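Orau: A Low-Cost Tabletop Arm for Moving Kitchen Objects
Final project report, Mechatronics Workshop Course
Submitted 1 Oct 2025 by Gøran Lie

Summary

The project consisted of designing, assembling and testing a small robot arm with a two-finger gripper, built in the shared workshop at Trorketham. The arm, named Orau, was intended to pick up light household objects and set them down at a chosen place on or near a work surface. Control is by a hand-held leader arm, and short movements can be recorded and replayed. The arm met its targets for reach and repeatability. It did not meet the target for unattended operation, and the reasons are set out under Results.

1. Background and purpose

The course requires each student to complete a build that includes mechanical work, wiring and software, and that can be maintained by another member of the workshop after the student has left. A kitchen task was selected at the proposal stage in February. Bowls and pots have curved walls, thin rims and handles in awkward places, and they present a gripper with problems that wooden blocks do not.

The proposal listed three requirements. The arm should lift an object of 200 grams at full reach. It should return to a taught position within 5 millimeters. All structural parts should be printable or cuttable with the equipment already in the workshop.

2. Mechanical design

The arm is mounted on a heavy base plate clamped to the bench. The shoulder and elbow links were printed in two halves and bolted together, which made it possible to run the servo cable inside. The first version had the cable outside, and it caught on the elbow bracket whenever the arm folded back.

The gripper went through three versions. Version 1 had a single moving finger against a fixed one. It was simple to build, but it pushed objects sideways as it closed. Version 2 used two moving fingers on a shared gear and cured that fault, although the fingertips were too wide to pass under a small handle. Version 3 keeps the gear and narrows the fingers toward the tip. It is the version fitted at present.

A small camera is fixed at the wrist and looks out over the fingers. Its bracket was adapted from a drawing in the Clustby parts library, with the tilt changed so that the fingertips remain in view when the gripper is closed.

3. Work surface and test objects

The test area was made from pale wooden panels. A flat board serves as the approach surface, and a shallow wooden compartment stands to its left. The board allows the operator to bring the gripper down over a known, level area before moving toward an object. The compartment holds items that are not part of the current trial or that are to be retrieved later in the sequence.

Two objects were used for most of the work. The first is a light blue plastic bowl with a tab handle on either side. The second is a stainless steel pot. The bowl was placed beyond the far edge of the board for the reaching trials, so that the arm had to pass over the board before descending.
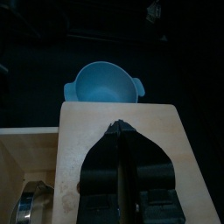
Lighting proved to be a larger factor than expected. The workshop's ceiling lights were replaced during the trials by one lamp directed at the board, in order to keep reflections from the other benches out of the recordings. The operator found the bowl easy to judge by camera under this arrangement. The pot was harder, as bright spots on its rim shifted with every movement of the wrist.

4. Electronics and software

The servos are connected in one chain to a controller board housed behind the base. Power comes from a separate supply with its own switch, placed within reach of the operator. An early fault, in which the wrist servo dropped out under load, was traced to a crimped connector and not to the supply, as had first been assumed. The connector was replaced and the remaining ones were checked by pulling on each.

The software has two modes. In the first, the arm follows the leader arm directly. In the second, it replays a recorded movement at a reduced speed. Joint limits are stored in a text file and are read at startup. Any member who changes a link or a servo must measure the limits again and update this file before switching on the motors.

5. Results

The arm lifted the 200 gram test weight at full reach and held it without visible sag at the shoulder. Return to a taught position stayed within 5 millimeters after the base clamps had been tightened. Before that, the error grew steadily over a session.

Under direct control, the bowl could be taken by either handle. Grasping it by the rim was less dependable, particularly when the fingers met the wall at an angle. Replay worked well if the bowl stood exactly where it had stood during recording. If it had been moved even slightly, the fingers closed beside the handle. The software makes no use of the camera during replay and cannot correct for this, so unattended operation was not achieved.

The pot was lifted under direct control only. Its handle tended to turn in the fingers, and the printed pads did not provide enough friction to stop it.

6. Recommendations

The finger pads should be covered with a softer material before further trials with metal objects. Liu, the bench project that shares the same servo type, has spare silicone sheet that may be suitable. Position marks should be added to the board so that objects can be returned to the same place between recordings.

Use of the camera image to adjust the approach would be a reasonable subject for a following project. Drawings, the joint limit file and the wiring diagram have been placed in the workshop folder under Orau. The files for gripper versions 1 and 2 are kept there as well, marked as superseded.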